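Last updated: January

Pullwood weighs its kitchen waste by household, and the officer who runs the scheme at Rankin depot talks mostly in tonnages. "We serve 1,524 homes. Of those, 887 put food out in a given week."

Collection is every 3 days in summer. "Leave it longer and the liners split." The Jover estate, with shared bin stores, lags behind Killska. "Flats are a storage problem. People have no worktop to spare."

Would a larger caddy help? "No. It gets heavy and it smells." 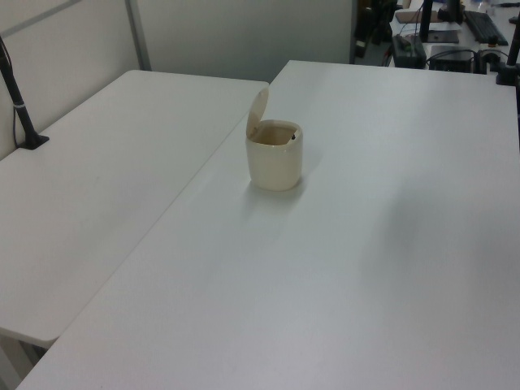
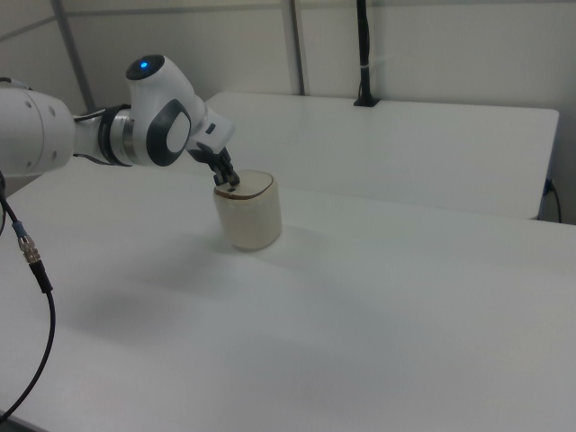
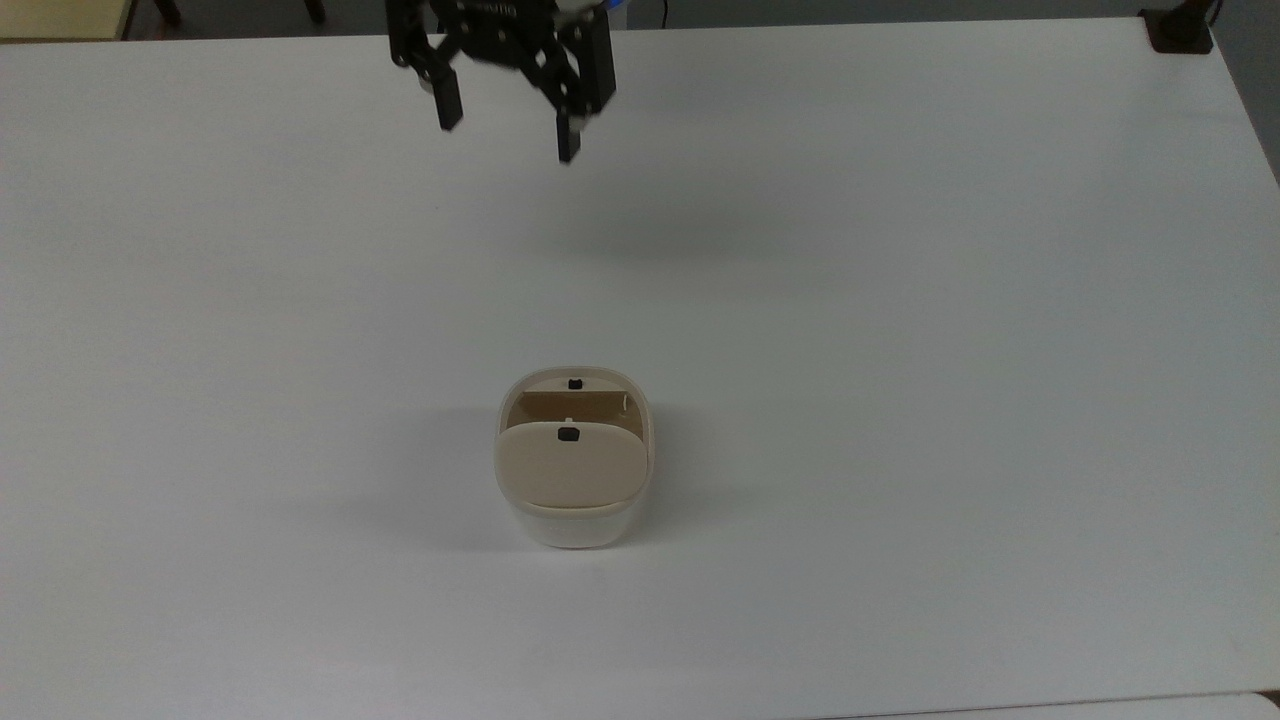 White tabletop, all three views; cream bin with its lid up in the first.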